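Tuning a Two-Finger Gripper to Pick Up Cloth
Skimosport Workshop Notes
Posted 28 Jun 2023

Rigid blocks are easy. Cloth is where most home-built grippers fail, and the failure is usually in the fingers and the approach height, with the motor blamed for both. These notes cover the setup we use on the Tonach arm in the shared shop. They assume the arm is homed, the wrist camera is mounted, and the gripper opens and closes on command.

What you need

A parallel-jaw gripper on linkage arms
Flat finger plates with rounded tips
Hex keys and low-strength threadlocker
A feeler gauge set
A plain white work surface
One piece of soft, matte cloth, dark enough to contrast with the surface

Step 1. Square the finger plates

Close the gripper with no load and look at the plates from the side. They should meet along the full tip. If they touch only at one corner, loosen the plate screws a quarter turn, close the gripper again, and retighten with the plates pressed together. Put threadlocker on the screws after this step. Doing it earlier means doing it twice.

Check the linkage pivots for play while you are there. More than 0.2 mm at the pivot shows up as a much larger error at the tip. Shim it or replace the pin.

Step 2. Set the current limit

Start the motor limit at 40 percent. Below that, our plates let the cloth creep out during the lift. Well above it, the linkage flexes and the tips splay, and grip gets worse as force goes up. The setting is grip_limit in the Wundden config file. Restart the controller after changing it -- the value is read only at boot.

Step 3. Set the approach

Open the jaws and lower them until the tips press into the cloth, then go 2 mm further. The extra travel pushes material up between the plates. Without it the plates close over the surface and catch nothing. If the surface under the cloth is hard, put a thin foam sheet beneath it before trying this.
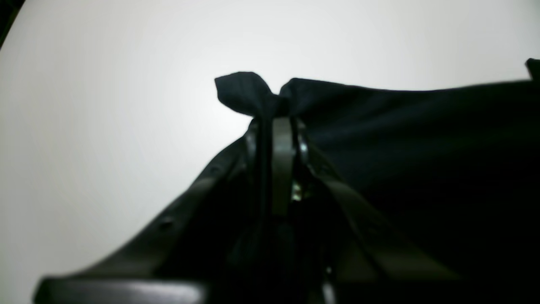 Close slowly. A closing time of 7 seconds is a sensible start for the first trials and can be shortened later. Fast closing shoves the fabric ahead of the plates and flattens the fold you are trying to form.

Step 4. Lift and hold

Raise the arm 11 cm and hold. Watch the cloth at the tips during the hold. Steady creep means the current limit is low or the plates are out of square. A sudden drop usually means the fold was too shallow, so go back to Step 3 and add travel in 0.5 mm increments.

Step 5. Check the camera exposure

Dark cloth on a white surface will fool auto exposure. Lock it manually. The Santoso detection script only needs the upper outline of the cloth, so lost detail in the shadows near the fingers is acceptable. Blown-out edges are not.

Save the exposure value with the gripper settings. If the shop lighting changes, repeat this step before touching anything mechanical.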